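Finger sandwiches, round three

So my cousin Loubna (Loubna Abdel Rahman, if you've eaten at her table you know) is having her shower lunch the last Thursday of February, and I said I'd do the sandwiches. I said it very quickly, the way I say most things, and then I went home and remembered I've made finger sandwiches maybe twice in my life.

The first round was egg salad and it was fine. The second was cream cheese and olive, and Wilson ate one and asked for a glass of water. Round three is the one I'm happy with: cucumber and shredded carrot on soft white bread, crusts off.

The cucumber is the part I kept messing up. Slice it thin, salt it, leave it on a towel for 30 minutes and then press it hard. Harder than that! I used a long English one and went lengthwise with the peeler, so you get a flat green layer instead of little coins sliding out the side.

For the carrot I tried the box grater first and got mush. Tonantzin lent me her julienne peeler and it makes these curly strands that stay a bit crunchy. Toss them with rice vinegar, a pinch of sugar and salt, then squeeze those out too.

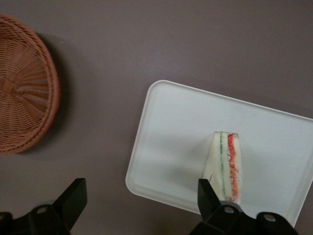
Bread matters more than I wanted it to. I bought the bakery loaf from Cabrera, and it was lovely and completely wrong – too chewy, and it pushed the filling out when I cut it. The plain squishy supermarket loaf is the one. Butter both slices right to the edges, wrap the whole sandwich tight, and give it an hour in the fridge before you take the crusts off. Long knife, wipe it between cuts.

Still deciding how to serve them. I like a plain white tray, but Amra thinks the round wicker basket with a napkin in it looks friendlier, and she may be right (she did the flowers for my sister and they were gorgeous). Maybe the basket for rolls and the tray for sandwiches. I'll be making them that morning in any case, starting at a horrible hour, and if anybody has a good vegetarian filling that isn't egg, leave it in the comments. Jhonatan has already suggested peanut butter, thank you Jhonatan.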